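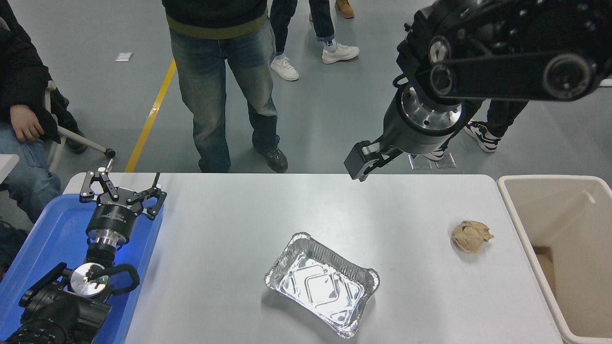

Brilto reckons a caddy liner should last a full week, and a customer in Tronusberg wrote back that hers gave way on the second day, tea bags and all. We stock the things and still side with the customer more often than the maker.

## Skultik compostable caddy liners

Sold in rolls of 20, or a case of 48 rolls if you run a canteen. They fit most kitchen caddies - measure yours first, as the printed size is for a bag laid flat.

The sleeve says "extra strong". Compared with what? We filled two with wet peelings and left them on the step. One held for 168 hours. The other went at the seam on day three.

- Tie handles: none, whatever the old sleeve shows
- Home compost: the maker says yes, but our heap still had green scraps in it in January
- Storage: cool and dry, and don't buy more than a year's worth

Dönmez liners cost more and come thicker. We can't say they rot any faster. Some councils refuse both, so check before you order a case.

Opened rolls can't be returned. Price last changed October 4, 2019.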